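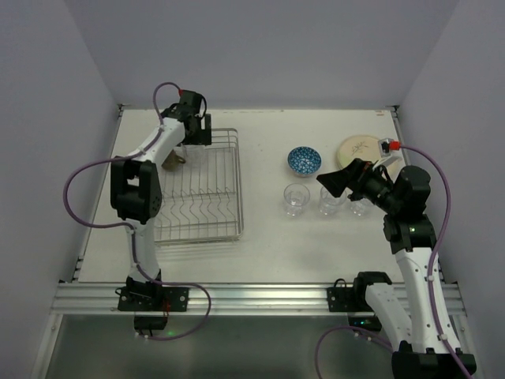

Taller de lectura Abdella · Cuaderno de trabajo

3 de octubre de 2013

Terminé anoche la segunda lectura de «Ladalus» y quiero dejarlo apuntado antes de que se me mezcle todo con la siguiente novela, que ya me pasó en abril y luego no había manera de entender mis propias notas.

Empiezo por lo bueno, que es mucho. El pueblo de Prestdale me ha parecido una delicia: la pensión, el reloj que va adelantado, esa panadera que contesta siempre a la pregunta anterior... Me reí en voz alta en el capítulo 2 y otra vez en el del entierro, y eso que ya me lo sabía (¡qué bien aguanta el chiste del paraguas!). La narradora miente desde la primera página, pero miente con tanto cariño que una la perdona enseguida.

Me cuesta más la parte de Skirnville. Desde la página 195 el tono cambia – de la comedia pasamos casi a la novela de fantasmas – y no termino de ver la costura. En la primera lectura creí que me había saltado algo. En la segunda fui despacio, lápiz en mano, y sigo pensando que falta una escena entre la carta y el viaje en barca. Si alguien del grupo la encuentra, que me lo escriba aquí al margen, por favor.

Para la reseña: el capítulo 18 hay que citarlo, aunque sea solo el arranque. No contar lo del hermano. Tampoco compararla otra vez con las novelas góticas de siempre, que ya lo hicimos en la anterior y quedó un poco perezoso. El borrador va por 2.379 palabras y es demasiado, ya lo sé, pero prefiero recortar con calma. Seguramente caiga entero el párrafo sobre la cubierta, que me gusta a mí y a nadie más le hace falta.

Duda pendiente: ¿los nombres de los gatos son un anagrama? Llevo dos tardes con ello y me sale siempre una letra de más.

Mi ejemplar está en el estante de la entrada, con papelitos amarillos. Los verdes son de la primera lectura, no hacerles mucho caso.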